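Journal > Home and Living > Small Habits
Last updated: June 3, 2019

I did not plan to write about the living room again, but my friend Yae Hattori asked how I keep it clean when I am so often tired after work. The answer is that I don't keep it very clean. I have one small round of work, and I try to do it before I sit down on the sofa. After I sit down, it is already too late.

First comes the table. We eat there more often than I like to admit, and its dark shine shows every crumb. When I was young my mother pushed crumbs to the edge with her hand and caught them in the other one. I still do it like this, but half of them go to the floor, so the floor must always come after the table - never before. I made this mistake for more than 30 evenings, I think, before I changed the order.

Then comes the trash. For a long time we had a tall bin with a lid, bought when we moved to Noguchi, and it stood in the kitchen where it was no help to anybody on the sofa. Now I use a small blue bucket with a clear bag inside.

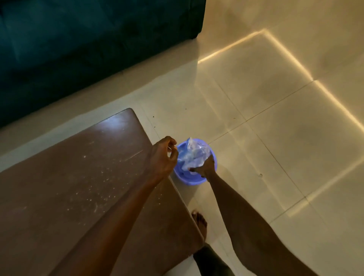
The bag is too big for it, I know. I buy one size for the whole apartment, and I fold the extra part over the rim as well as I can. If I press out the air with my fingers first, it stays in place for three days, sometimes four. If I am in a hurry, it slides down when the first orange peel goes in, and I have to pull it up again.

Hideaki told me to tie a rubber band below the rim. I tried it in November and it held well, but taking it off with dirty hands was not pleasant, so I went back to folding.

Next week I want to wash the sofa covers, if the weather stays dry.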